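**Two-arm cell: how often do you redo the table height check?**

**surkero_hal** · 25 Apr 2026

Hi all! Long post, sorry, I've been saving this one up. I look after a two-arm cell on the Drodgate bench, and since we swapped the finger pads the right arm touches down a hair early on the wood. I cleared everything off, wiped the table, parked both arms high and re-ran the touch routine, and it still comes out different from the left.

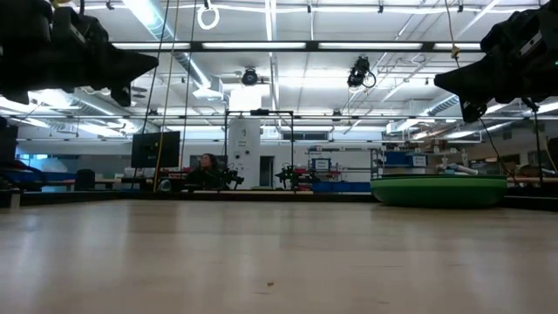
*Both grippers up, table cleared for the height check.*

The manual says every 1000 cycles and the counter reads 3007, so yes, I know, I'm behind. Do you folks redo both arms together, or only the one that's off?

**jomport_fan**

Both, always! I did one arm at a time for ages (it felt so much quicker) and ended up with two arms that each had their own opinion about where the table was. Also, wipe again, friend, there's a dark speck near your side of the table. If a fingertip lands on something like that you'll chase it all afternoon.

**bench43**

I'd gently disagree. If the left arm is good, leave it alone and write its number down. I'd look at the new pads first. Ours came from Bhatia and one sat proud of its seat until I backed the screws out and started over.

**surkero_hal**

Oh goodness, the speck! Wiped. And I never thought to reseat the pads, I just snugged them down and moved on. Trying that next.

**jomport_fan**

Reseat first, then, I'll give bench43 that much. I'd still do both arms afterward, and check that right-hand cable has slack when the wrist turns.

**surkero_hal**

Reseated, and the right arm now agrees with the left on three touches in a row. Doing both tomorrow anyway, with the counter set back to zero.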